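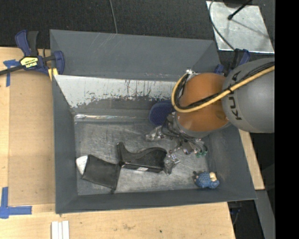

Umura Fulfillment - Mokell Site
Minutes of the Joint Meeting on Automation and Staffing
26 August 2024

Present: site manager, shift leads (early and late), two employee representatives from picking, one from packing, maintenance lead, training coordinator, health and safety officer, payroll (first half only).
Apologies: IT, returns desk.

1. Minutes of the last meeting

Accepted with one correction. Under item 4, "packing bench" should read "sorting bench." The action on floor mats is carried over again.

2. Picking cell, progress

The maintenance lead reported on the picking cell. The arm is a KUKA and it picks single items out of a gray bin clamped to the table. In the last reporting period the cell handled 1,514 items without a person stepping in. The target agreed in April was 2,000. The shortfall is mostly down to clear plastic packaging and soft goods. The arm either fails to get a grip or lifts two items together. Hard, boxed items are not a problem.

The early shift lead asked whether soft toys and pouches could be kept out of the bin until this is solved. Maintenance would like them left in, as the mixed bin is what the cell will have to deal with in normal running. The late shift lead said that is fine for testing, but on late shift it means someone is called over several times an hour and loses their place at their own station. No agreement was reached. Site manager to decide before the next meeting.

Donati, who supplied the gripping software, will send an update. No delivery date has been given.

3. Changes to job roles

The site manager repeated that no permanent position will be cut this year as a result of the cell. 17 people currently work in picking. The plan is for 2 of them per shift to become cell attendants, with the rest staying on manual picking or moving to packing if they ask to.

The picking representatives raised the following:

The attendant job has no written description. People are clearing jams, refilling bins and logging faults on top of their normal work, and it is not recorded anywhere.

Attendants are being asked why the cell stopped when they have had no training in reading the fault log.

Several of the older pickers were told informally that packing would be "easier" for them. The representatives asked that this kind of talk stop. The site manager agreed and will speak to the leads.

The packing representative said packing cannot take more people without a further bench. Work arrives from the cell in bursts - nothing for ten minutes, then a full tray - and the present layout does not suit it.

4. Pay and rates

Payroll confirmed that the individual pick rate does not apply to time spent attending the cell. Two pay slips were wrong for this reason and will be put right in the next run. The representatives asked for the rule in writing. Agreed.

The question of a higher grade for attendants was discussed at length. The site manager is not against it but needs approval from Heltine, as the owner. The representatives want an answer before anyone is asked to sign a new job description.

5. Safety

No injuries. One near miss: a hand was put into the bin while the arm was paused but not locked out. The pause light looks the same as the stop light from the packing side. Maintenance will change the color of one of them. Until then the rule is lockout every time, including for a single dropped item.

6. Training

Half-day sessions will be run on both shifts, in paid hours. The training coordinator asked for names by the end of next week. Late shift has so far put nobody forward.

7. Any other business

The break room clock is still wrong. The notice board by the lockers is to be used for cell news, with the weekly totals posted there.

Actions
Site manager: decision on soft goods; grade question to Heltine; talk to leads.
Maintenance: pause light; chase Donati.
Payroll: written rule on rates; corrected slips.
Training coordinator: session dates.
Representatives: draft list of attendant duties.
Health and safety: lockout reminder; floor mats.

Next meeting: date to be posted on the notice board.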